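Sorting toy bricks by color or by size before resale?
Forum: Buying and Selling Secondhand

harusside_attic
I picked up a mixed lot of chunky toy bricks at the Lorkdale swap in December and want to sell them on. 329 pieces, mostly green and blue, no boxes. Do I split them by color or sell the whole lot together? I paid 20 dollars and would like to get more than that back.

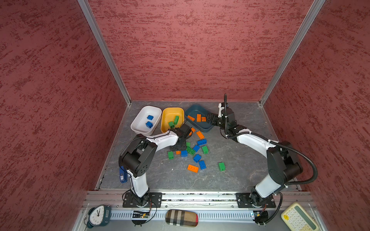
Do buyers pay more for single-color bags?
Usually they do for common colors, but the odd pieces left over get harder to move.

mudroom_sale
I sell by weight and never sort. Sorting takes an evening and parents don't care what color they get.

brickdrawer
Disagree. I sold 2 green bags last winter to people filling gaps in a set, and both went the same day. The mixed bag sat for weeks. Plain tubs are fine for sorting, one color per tub. Check the tube side of each brick for dirt, that's where it hides.

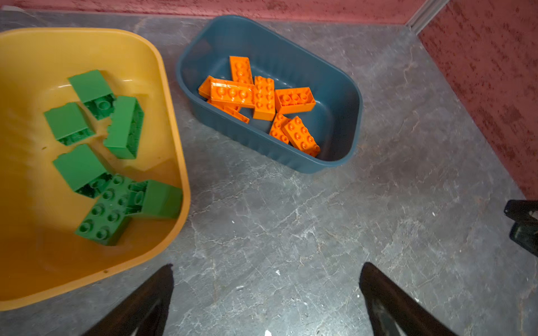

Green bricks in a yellow tub.

mudroom_sale
Depends on your area then. Where I am, a mixed bag at a fair price is gone by noon.

harusside_attic
What about washing? Some of mine are sticky.

kang_resale
Warm water, dish soap, old toothbrush. Skip the dishwasher — I warped a batch that way. Spread them on a towel overnight. Trays are handy for anything you want to keep apart, like cracked ones.
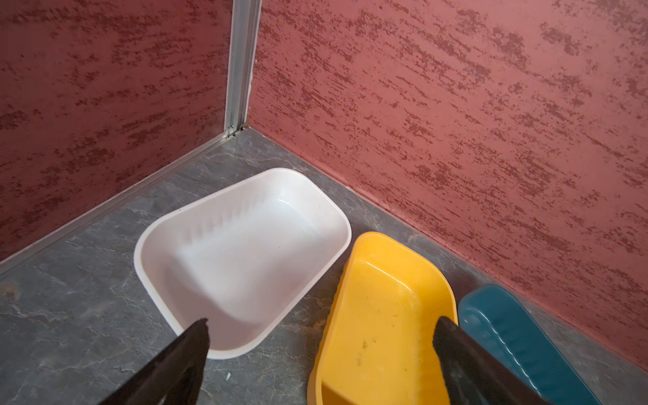
White tray on a gray floor.

brickdrawer
Throw the cracked ones out. I wouldn't sell those even with a note in the listing.

kang_resale
I list them as damaged and cheap. Craft people buy them. We can agree to differ.

harusside_attic
OK, plan so far is green bags, blue bags, and everything else in one lot. I'll put them on Cokitz first and keep the tubs out until it's all packed.

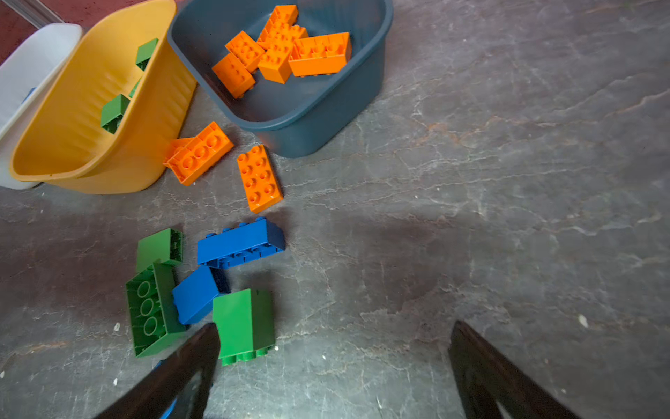

I also need to work out shipping. The Cokitz calculator gave me three different prices for the same box, so I may do local pickup only.

mudroom_sale
Local pickup. Bricks are heavy and postage eats the profit. I still say you'll be sorry about the sorting.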